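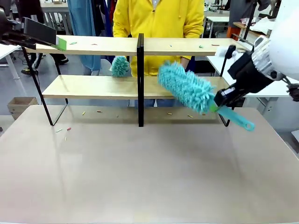
Robots on the cleaning crew: questions from staff

These are the questions we have been asked most since the two-armed robots started on dusting and shelf work at the Piseck building. Answers are from the operations office. The page is updated when something changes.

Is anyone losing their job over this?
No positions on the cleaning crew are being cut this year or next. When someone leaves, the job will be posted as usual. The agreement covers Piseck and Waltden. It does not yet cover Goodwin, where talks are still going on.

What work are the robots doing?
Dusting shelves, desks and countertops, and picking small litter off flat surfaces. They do not do floors, restrooms, windows, kitchens or anything above shoulder height. Trash and recycling stay with the crew.

Do people still dust?
Yes. A crew member works alongside the robot on shelving, usually from the other side of the unit. Low shelves and the areas around center dividers and legs are slow for one pair of hands, human or otherwise, and we get through them faster this way.

What does my shift look like now?
Most shifts have one person assigned to a robot for the first half and regular rounds after the break. While you are assigned, you clean with it, change out the dusters, and check the shelf before moving on. If you see crumbs or scraps left behind, log the shelf as "repeat" on the tablet. Please log it even if you wipe it up yourself.

Do I need training?
Yes, eight hours, paid at your normal rate and done during working time. Half of it is spent with a robot. Zane Avotiņš runs the sessions and keeps the sign-up list. You will not be assigned to a robot until you have finished.

How close can I stand?
You may work across a shelf or table from it while it is running. Do not reach between the two arms. If you need to take something out of a gripper, press pause and wait for the light to turn steady. Tie back long hair and keep drawstrings tucked in.

What if it drops or breaks something?
Pause it, leave the item where it is, and call the operations office. You will not be charged or written up for something the robot did.

Will my pay change?
Anyone who completes the training gets the equipment rate for hours spent assigned to a robot. It shows as a separate line on your pay stub. Regular rounds are paid as before.

How much has it done so far?
The Piseck robots have covered 1,275 shelves since they started, and 1,300 were scheduled for the same period. More than 3,000 are planned once Waltden begins in December.

Is it recording me?
The cameras are used for the work and for reviewing faults. Under the staff agreement, footage can't be used to time breaks, compare workers or support discipline. You can ask the office for a copy of that section.

Can I say no?
Yes. Tell your shift lead and you will stay on regular rounds. You can change your mind later.

Who is Bikix?
The company that services the robots. Their technicians wear visitor badges and may ask how a shift went. You don't have to answer, and they don't give instructions to our staff.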